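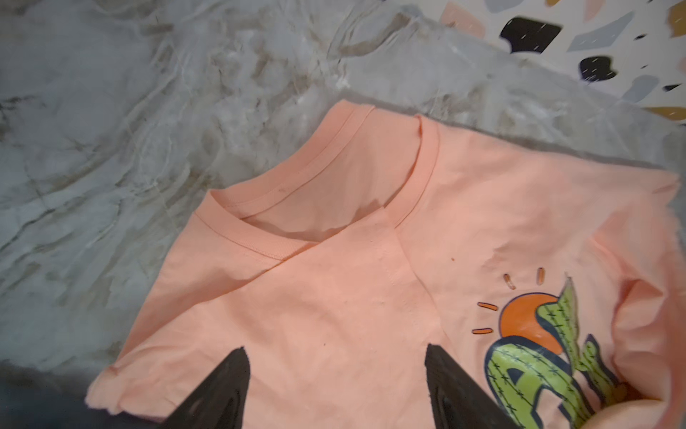
Re: Folding printed T-shirts for the Carico boxes

Subject: [rornero-textiles] Re: Folding printed T-shirts for the Carico boxes
Message 4 in thread

On the list, the Foulkes depot wrote:

> We have 300 short-sleeved shirts to get into Carico boxes before the
> end of October. The folding card gives a width but says nothing about
> prints. Do we fold through the print or round it? Also, our stone
> worktop is slippery and the shirts creep when the second side is
> brought over. Is a board worth having?
>
> Last question: do small marks go to the wash pile or the reject pile?

Taking these in order.

1. Prints. Fold round them where the size of the shirt allows. A crease pressed into a print for several weeks under load tends to stay there. Prints in the centre of the chest are no trouble, as both side folds miss them. The awkward ones sit low and to one side, like the orange sun with its short rays on the peach crew neck. For these, shift the first fold line outwards until it clears the print, then match the other side to it. The packet comes out wider than the card says. Put it in the top layer, where the width does not matter.

2. Worktop. I fold on marble and do not use a board. Smooth the shirt from the collar down and then out along each sleeve, before making any fold. Most of the creeping comes from cloth bunched near the hem, which pushes back when it is folded over. If a sleeve hem has rolled, flatten it with the side of the hand. A cotton sheet under the work stops the sliding but it also hides specks, so I leave it off for pale colours.

3. Collar. The card skips this. Check that the band is not folded over on itself at one side before you start. If it is, the shoulder line is out and the finished packet will lean. Set the band flat, line up the shoulder seams, and go on from there.

4. Marks. Neither pile at first. The peach shirt has a tiny brown speck near the middle and another small dark dot on the front just below the collar. Try a dry soft brush on anything of that size. If it lifts, fold the shirt. If it does not, wash pile. Reject is for holes, open seams and prints that have cracked through – a frayed-looking sleeve hem should be turned up and checked before it is sent anywhere.

On quantities: the Zasar sheet allows 800 shirts to a pallet, folded to the card width. With wide packets on every top layer you will get fewer, so do not print the labels until the boxes are closed. Our last count was 1537 across all sizes and the labels had to be done twice.

If anyone has the older card with the long-sleeve diagram, please post the measurements. Ours has lost its bottom corner.

Rornero textiles list, folding and packing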